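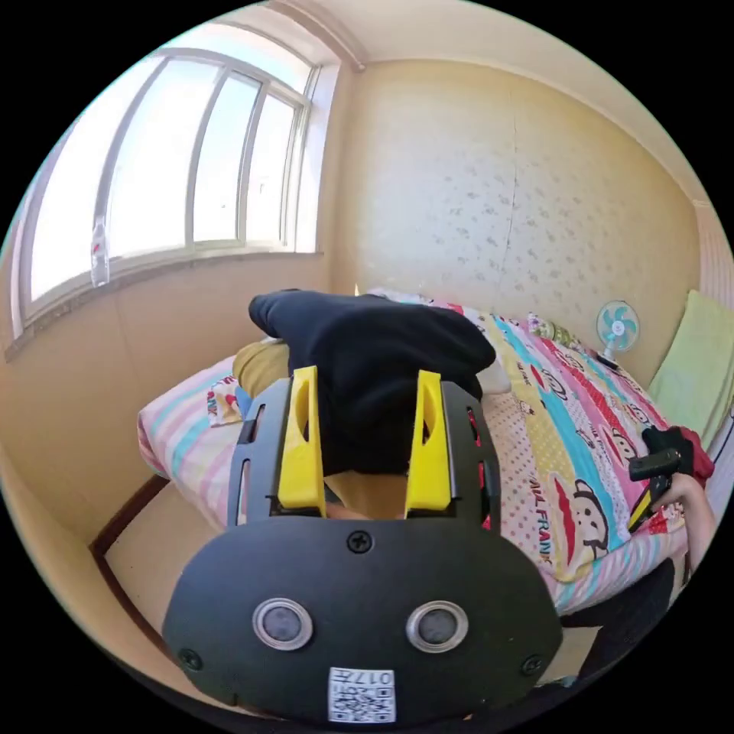
Dark navy fabric, bundled up on the bed.

Community Help > Transportation > Freight and Inland Shipping

Can a small shipper send partial loads by river barge?

Posted by Verna Brannigan, May 23, 2025

I run the shipping desk for a company that makes bagged soil and mulch. We are about two miles from the river terminal at Skavine. Right now everything goes out by truck to a distribution yard in Chaiyaporn, 257 miles by road. Trucking rates went up again this spring and my boss wants me to look at the barge service that starts running in October.

I have read the notice from the port district twice and I still don't understand a few things.

First, the notice talks about "unit lots" and never says how big a unit lot is. We ship 200 tons in a good month and much less in winter. Would we have to fill a whole barge, or can we share one?

Second, it says cargo has to be "delivered to the terminal in terminal-ready condition." Our product is on wooden pallets with stretch wrap. Is that ready, or does it have to be in a container?

Third, who is responsible if the river is too low and the barge sits? With a truck I can at least call another truck.

I called the terminal number on the notice and left two messages. If anyone here has shipped out of Skavine or a terminal like it, I would like to know what to expect. I don't need the history of the project, just how it works for somebody my size.

Posted by towline_ed

I worked 19 years in barge scheduling, the last part of it on the lower river, so I can answer most of this. Check the details with the terminal because each one writes its own tariff.

A standard open hopper barge holds roughly 1,500 tons, a bit more or less depending on the depth of the river that week. The new service is going to use smaller barges. The tariff sheet I saw listed them at 1000 tons. You are not going to fill one, and you don't have to. What you want is called consolidated cargo. A freight forwarder or the barge operator books the whole barge and sells parts of it to several shippers. Vodovus is doing the consolidating at Skavine as far as I know. Ask them for the minimum lot and ask for it in writing. The number I was given over the phone was 162 tons, and I was given a different one the week before that.

If the minimum stays near there, you would be shipping once a month in the good season. In winter you would either hold product until you had enough or go back to trucks. Most small shippers I dealt with did both. Keep your trucking contract alive, even at a low volume, or you will be paying spot rates when you need a truck in a hurry.

On the pallets: "terminal-ready" usually means the terminal can pick it up with its own equipment and set it down without reworking it. Palletized bags are fine at a terminal that has forklifts and a covered barge. They are not fine in an open hopper. Bagged soil that gets rained on gains weight, the bags split, and the claim will be denied if the paperwork says you accepted an open barge. Ask these things:

Is the barge covered, and what type of cover?
Are pallets stacked, and how high?
Who supplies the blocking and bracing?
How many days of free storage do you get on the dock at each end?
Is there a charge for a truck that waits at the gate?

The storage question is the one that catches people. You deliver on the date they give you, the tow is late, and your free days run out while the cargo sits there. Get the clock to start when the barge is placed for loading.

On low water: the operator will not be responsible. Every contract I saw treated it as outside the carrier's control. They can load the barges lighter, charge a low-water surcharge, or wait. You can ask for a clause that lets you pull your cargo back off the dock without a penalty after a set number of days. Some will agree to it.
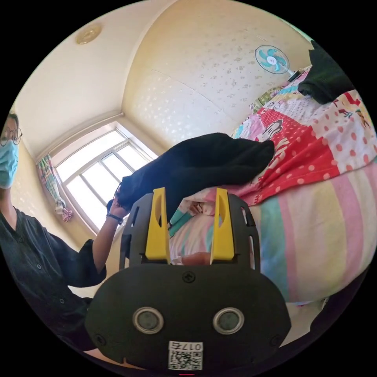 Black fabric held at one end, with the bed to the right.

One more thing on cost. Don't compare the barge rate with your truck rate. Add up the short truck haul to Skavine, the handling charge at Skavine, the barge, the handling charge at the other end, and the truck from the river to the yard. With a plant only two miles away your first leg is cheap, but there is still a minimum charge for it. If the yard in Chaiyaporn is a long way from the dock, most of the savings can go there.

Posted by m.delk

We tried it at another terminal with bagged feed. It was cheaper but slow. Figure on a week or more where a truck takes a day. If your customers order late you will have a problem.

Also the phone at Skavine goes to an office that is only staffed in the morning. Call before ten.

Posted by pallet_jack_22

Ask about Flurkon. It's the booking system they want everybody to use for dock appointments. You can't get a gate time without an account, and mine took almost three weeks to get approved. They wanted an insurance certificate that named the port district on it, and the first one my agent sent had the wrong wording. I would start on that now even if you haven't decided about the barge.

I don't know about the lot sizes. We only bring in salt there.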